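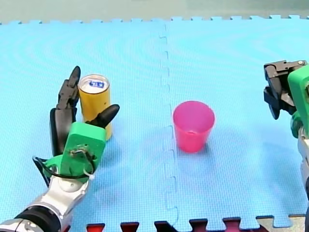

Jolidow 餐饮服务 Jurdale 配餐中心 台面作业组

四月组务会会议纪要
四月 记录:Urho Lahtinen

会议时间:14:10 至 15:25
地点:二层小会议室
出席:台面作业组早班、晚班全体,设备组,人事代表
缺席:仓储组(已提交书面意见)

一、上次纪要确认
上次纪要无修改,通过。遗留事项中,手套尺码的问题已由仓储组解决,更衣柜钥匙仍未到货,继续挂账。

二、双臂取放工位的进展
设备组汇报。工位目前练习的内容还是饮料罐和塑料杯的取放,左臂负责抓罐。动作程序由早班的人示教,设备组负责整理和回放。到月底要完成约3,000次抓取记录,目前进度落后,主要原因是早班人手被抽去补配餐线。

早班反映,示教比原来摆盘更费神,要一直盯着手指和罐身的位置,连续做一个多小时眼睛就发酸。原来排班表上把示教算作“轻岗”,大家认为不合适。经讨论,从下个班次起示教单独列岗,每人连续不超过44分钟,之后换到台面或者休息。轮换由班长登记,不再由设备组安排。

晚班提出,设备组每次改完参数没有通知到人,接班时动作和前一天不一样,只能停下来问。设备组同意把改动写在交接本上,写明改了哪一项、什么时候改的。

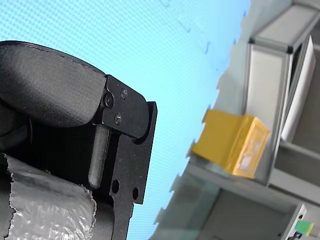
交接本放在工位旁边,不带走。晚班另外要求把急停的检查也写进交接本,设备组表示可以,检查人签名即可,不需要填编号。

设备组补充,夹爪和手指的紧固螺丝每周查一遍,由设备组自己做,台面组不用管。如果作业中听到异响或发现部件松动,直接停机报设备组,不要自己动手拧。上个月有同事自己调过一次,出发点是好的,但后来位置对不上,重新标定花了半个下午。

三、岗位变动
人事代表说明:工位正式投用后,配餐线的罐装饮料摆放岗减少2个,同时新增工位值守岗2个,总人数不变。现有人员优先,公司外招暂停。

几位老员工问值守岗的工资是否按原岗算。人事代表答复,试用期间按原岗工资,津贴另议,书面说明在下次会前发出。早班有人表示,口头答复过去有过,最后没有落实,要求写进纪要。已照录。

培训安排在上班时间内进行,计入工时。培训材料现在是 Evex 给的英文版,大家看不懂的地方较多。设备组负责译出操作和安全两章,其余章节暂不译。年纪较大的同事希望先有人带着做几次,不要一上来就看材料,班长同意。

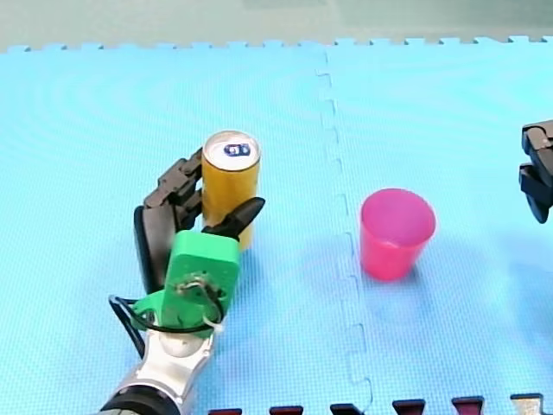
Jolidow 餐饮服务 Jurdale 配餐中心 台面作业组(续)

四、台面和安全
作业台面继续用拼接泡沫垫。清洁组问能不能用消毒液擦,设备组要先问供应商,答复之前只用清水和干布。垫子拼缝处容易积灰,早班收工时擦一次。

机械臂运行时,人不得把手伸进两臂之间取东西。罐子倒了、杯子歪了,一律先停机再扶。有人认为每次都停太慢,影响记录数量。讨论后维持原规定,记录数量不足的部分由设备组调整计划,不作为班组考核内容。

五、Rantala 仓储组书面意见
仓储组希望固定饮料罐的规格,不要临时更换,否则备货困难。设备组同意到月底之前不换。塑料杯的备用数量由仓储组确定。
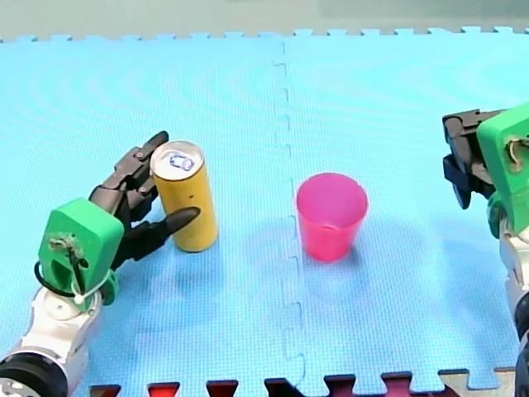
至于练习用过的罐子怎么处理,仓储组建议不再送上配餐线,单独装箱。会上没有不同意见。箱子放在仓储组门口,晚班下班前送过去,外箱写“练习用”。

六、其他
晚班问夜间工位是否需要留人。设备组答复不需要,晚班结束后断电,钥匙交门卫。
休息室饮水机漏水,已报修,仍未来人,班长再催。
有同事提出想看抓取失败的记录,了解一般错在哪一步。设备组下次会带来,时间控制在十分钟以内。

待办
设备组:交接本改动栏;译出操作、安全两章;向供应商询问垫子清洁方法。
班长:示教轮换登记;催修饮水机。
人事代表:值守岗工资及津贴的书面说明。
仓储组:确定备用杯数量。

下次会议时间另行通知。纪要如有出入,请在张贴后三天内告知记录人。

联系:台面作业组办公室 | © Jolidow 餐饮服务 | 返回顶部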